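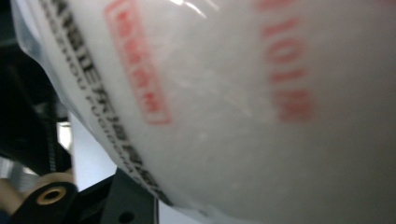 Bagged Dry Goods: Labeling and Shelf Placement in the Kesell Pantry

From: Catrin Kneath, Facilities and Kitchen Services, Koltton House
To: Kitchen users list
Date: 22 Sep 2021
Subject: Re: Bagged dry goods in the Kesell pantry

Dear colleagues,

Thank you to the Quintana kitchen for the message quoted at the end of this one. The following arrangements apply to all bagged dry goods kept in the Kesell pantry and take effect with the next delivery.

1. Large white bags of flour, starch, sugar and salt are to be stored by type. The contents must not be judged from the color of the bag or by feel. Several of our suppliers use white plastic with black lettering, and on some bags the main text is in Chinese characters with a smaller line in Latin capitals. A red stamp or box on the front should not be taken as a sign of any particular product.

2. Each bag will receive a Koltton shelf label at the receiving table. The label gives the product name in English, the date received and the kitchen to which the bag is charged. Please place it on the flat part near the top seam, clear of the printed text.

3. Unopened bags go on the lower shelves, printed side out. No bag is to be stacked more than two high. The shelf limit is 86 pounds and is posted on the upright.

4. Opened bags must be emptied into a lidded bin the same day. The panel with the supplier's name and lot number is to be cut out and kept in the sleeve on the bin until the bin has been washed.

5. Any bag without a shelf label will be held on the Rultance cart for 10 days and then discarded. Staff are asked not to taste or sift the contents in order to identify them.

Labels are available in rolls of 600 from the supply closet. Kitchens that share an order should agree in advance on the name to be written on the label.

Questions may be sent to this list or to me directly.

Catrin Kneath
Facilities and Kitchen Services
Koltton House

The Quintana kitchen wrote:
> We would be grateful for guidance on the white bags in the
> pantry. Our evening staff opened one for the bread and
> found that it was potato starch. The printing curves
> around the side and is hard to read once the bag is on
> the shelf. We now have 12 bags in our section and can
> vouch for only part of them. Could the list be told how
> these are to be marked, and who should do it?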